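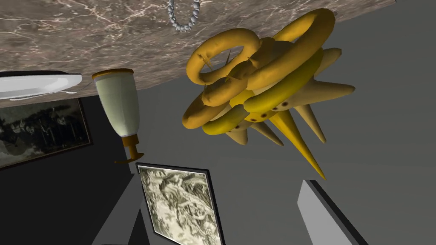

Walville Model Railroad Group
Notes from the members' meeting, 1 July 2022

Hi all, I took the minutes again, so blame me for the spelling. Pranab was in the chair and we had a decent turnout, including two visitors who are thinking of joining (hello, if you're reading!). The April minutes were agreed once I'd fixed the bit where I had Shafiq selling his own locomotive to himself.

1. Coltbridge layout

Most of the evening went on this. The new fiddle yard boards are up and the legs are finally level, but we've still got a nasty dip at the joint between boards three and four. Long freight cars go over it fine. Anything with a short wheelbase hops off, every time, usually toward the floor. Shafiq Wijesinghe wants to take up the last foot of track on both sides and relay it with the boards bolted together, then cut the rails afterward. I said I'd rather shim it first and see. We went back and forth on that for a while and Shafiq won, so he and I are doing it before the next running night. Please don't run stock across that joint until we say so!

The backdrop got a good going over too. Some of us think the hills are too green for a layout set in fall. I like them, for what it's worth, but I'm outvoted and they're getting a thin wash of tan.

2. Money

We have $3000 in the account, with $200 still owed to us from the swap meet tables. I asked for $300 to buy point motors and a second power supply for the yard, and that was approved. Pranab reminded everybody that the trailer will need new tires before winter, so no more spending on trees, please. I think he was looking at me.
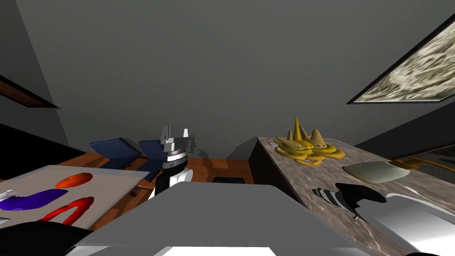 Simulated room, gripper raised.

3. Control system

We're still split on this one, folks. Pranab would like all of Coltbridge on digital by next year. Shafiq is happy to keep the branch line on plain DC so that members with older engines can still bring them along. I suggested a changeover switch for the branch, with a big ugly label on it, and people seemed to like that well enough for me to go away and draw up the wiring. I'll bring the drawing next time. If anyone has a spare four-pole switch in a drawer, I'd love it.

4. Tanguy show

We've been invited back to the Tanguy show and we said yes. We get the same corner as last time, next to the tea bar, so bring change. I need six operators for each day and so far I have four names for the first day and only two for the second. Setup is the evening before and we have to be running when the doors open. Pranab will drive the trailer, and Shafiq is bringing the spare controllers plus the box of couplings.

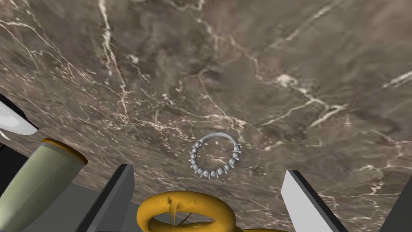
5. Any other business

The Brarura kit build is on for the next workbench night. It's a simple boxcar, good for beginners, and you'll need a sharp knife, small files and your own glue.

Somebody left a pair of reading glasses and a track gauge in the kitchen. I've got both, call me.

Next meeting is at the usual time. Shafiq has the key.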